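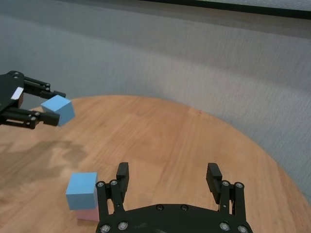

Rimkutė
Community helper, Public Notices and Memorials board
18 June 2021

Getting a name added to a town memorial when the records don't agree

Posted by Parker

Hello everyone, and thank you in advance for reading all of this, I know I go on a bit. My great-uncle left Fornness as a young man to work on the boats and was never heard from again. The town put up a memorial to its missing residents a good while ago (a lovely spot, next to the old library, with benches) and there are 23 names on it. His isn't one of them. My grandmother always meant to ask and never did, and now it has come down to me.

I wrote to the town hall in April and got a kind letter back saying they would need "proof of residence and proof of status." Well, I have a school record with his name spelled one way and a parish record with it spelled another, and nothing at all that says missing. Do I have to go to court for this? And does the spelling matter as much as I fear it does? There's a small ceremony every fall and I would dearly love to have it settled by then.

Rimkutė

Hi Parker, and what a good thing to be doing for your grandmother! I went through something very close to this for a cousin of my father's, so let me tell you how it went for us, though your town may do it differently and you should ask for their rules in writing.

The spelling worried me sick and in the end it was the easy part. I wrote a one-page statement saying the two spellings were the same person, attached both records, and had it notarized. Matching birth dates and the same mother's name on both papers did most of the work. If yours match too, point that out in the first paragraph so the clerk doesn't have to hunt for it.

"Proof of status" was harder. I'd call and ask what they accept before you spend a dime on a lawyer. Ours took an old police report number (mine was 2817, I can still recite it), but they would also have taken a letter from the family written at the time, or a newspaper notice. Try the local paper's back issues. Our library had them on film and the woman at the desk let me stay 20 minutes past closing, bless her. A court order is usually for estates and property, so I wouldn't assume you need one for a name on a stone.

Do ask when the engraver comes. We had every paper approved and then waited 18 months, as they only do the carving when there are several names to add.

Pinix

no court needed where I live, just a form and the council votes on it. call the clerk

Parker

Oh, thank you both! The mother's name is the same on both, I just went and checked, and the birth dates are one day apart, so I'll mention that in the statement too. I'm calling the clerk on Monday and then I'll see about the newspapers.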